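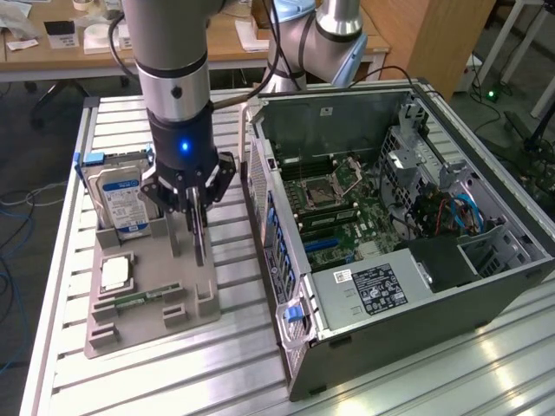
A hard drive upright in its slot, with a processor and a memory stick in the plate below.

The Second Statement

Issued by the Office of the Estate of Joretti, 30/12/2025

The Office has been asked by several newspapers to confirm or deny that the singer known as Joretti was alone in the car on the Tamness road. The Office is not able to do either. It sets out below what it knows, in the order in which it came to know it, and asks that the whole be printed or none of it.

Joretti died in October, nearly 70 minutes after leaving the stage at the Runlow Hall. The first statement, which this Office issued the following morning, said that she had been driving herself home, that the road was wet, and that the family wished to be left in peace. Each part of that statement was believed by those who signed it. The family has since withdrawn the third part.

Her mother, Mrs Violeta Maldonado, came to the Office at the end of that month with a carrier bag. In it were a pair of stage shoes, a hotel key and the printed programme from the Runlow Hall, on the back of which her daughter had written the first lines of a song. Mrs Maldonado wished to know why the shoes had been returned to her by the police in one envelope and the programme in another. She was informed that this was usual. She asked who had found it usual, and the clerk on duty wrote down the question and promised a reply in writing.

The reply took longer than it should have done. In preparing it, the clerk read the police file, which ran to 174 pages, and noted that the driver's seat had been set back as far as it would go. Joretti was not a tall woman. Her dresses were taken up by hand before every tour, and the Office holds the receipts.

The clerk brought the matter to the Director. The Director observed that seats are moved by firemen, by mechanics and by the force of a collision, and that the Office existed to collect royalties. Both remarks were correct. The clerk was asked to return to the ordinary work of the quarter.

Mrs Maldonado did not wait for the quarter to end. She spoke on the evening programme at Eide, wearing her daughter's yellow coat, and told the presenter that she believed there had been a second person in the car and that this person had walked away from it. She gave no name. By midnight three names were being given by other people, among them that of a drummer who had been in hospital that week with his appendix.

The Office received 3680 letters. Some asked for the song. A number accused the mother of wanting money, and these were generally the longest. One, posted in Tamness and unsigned, said only: "She asked me to drive because she was tired. I am sorry about the shoes."

This letter was passed to the police on the day it was opened. The Office kept a copy, as it keeps a copy of everything, and the clerk carried it by hand to Mrs Maldonado, against advice. Mrs Maldonado read it standing in her hall. She asked whether the clerk would like some tea. When they had sat down she said that her daughter always took her shoes off after a concert and could not have worked the pedals in her stockings, she hated the feel of it, and that she had told the police this on the first night and watched the officer not write it down.

The Office therefore makes the following corrections. The words "driving herself home" are withdrawn. The words "the family wishes to be left in peace" are withdrawn at the family's request. The Office has no comment on the condition of the road.

The song on the back of the programme has 2 verses and no chorus. It will not be recorded. Mrs Maldonado has asked that the first line be given here, in case the person who wrote from Tamness should read it and know what was being sung in the car:

"Keep the window down, I want to hear the sea go by."

Letters for Mrs Maldonado may be sent care of this Office. They will be forwarded unopened.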